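About Giltholm

We started Giltholm after one too many meetings in which a consultant explained that a company's real problem was its culture. Usually the problem was that two departments kept the same list in different places and neither one trusted the other's copy. We help small manufacturers and distributors clean up their records. We don't do culture.

Yara Khoury founded the company and still reads every first report before a client sees it. She spent years on the buying side of this trade, paying for software that was supposed to fix everything by March, and she has kept the invoices. If you ask her whether you need a new system, expect her to ask what is wrong with the old one. Quite often the answer is a shared spreadsheet and a person who left. 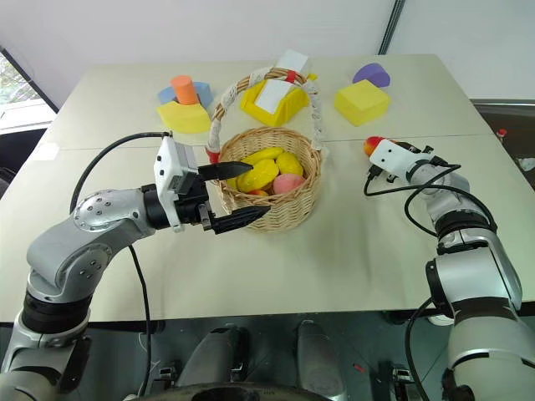 Our first large client was Darnilent, which came to us with 2,524 part numbers and a quote from another firm for replacing the whole database. We read the list line by line. After duplicates, typing errors and parts that had not been ordered in years were taken out, 2,000 were left. Darnilent kept its old database. We were paid a good deal less than the other firm would have been, and we can't claim that was clever business.

How we work

A review takes 60 working days. We have been asked many times to do it faster, and we have tried, and the quick versions missed things. You get a written report of no more than 64 pages. Most of it is tables. There is no slide deck unless your board insists on one, in which case someone on your side will have to present it.

We charge a flat fee, agreed before we start. We take no commission from software vendors, including Vusteck, whose inventory package we have recommended to some clients and talked others out of buying.

What we doubt

Dashboards, mostly. Also "single source of truth," a phrase we used on an earlier version of this page and have since removed. We have doubts about our own numbers too. Savings are hard to measure when prices, staff and suppliers all change in the same year, so you won't find a percentage on this site. Kwak, a client who did work one out, asked us to print it. We asked to see the math and are still talking about it.

Working with us

Write to the office and tell us what you keep records of, who enters them, and what went wrong last. Yara or one of the reviewers will reply, sometimes to say that you can manage without us.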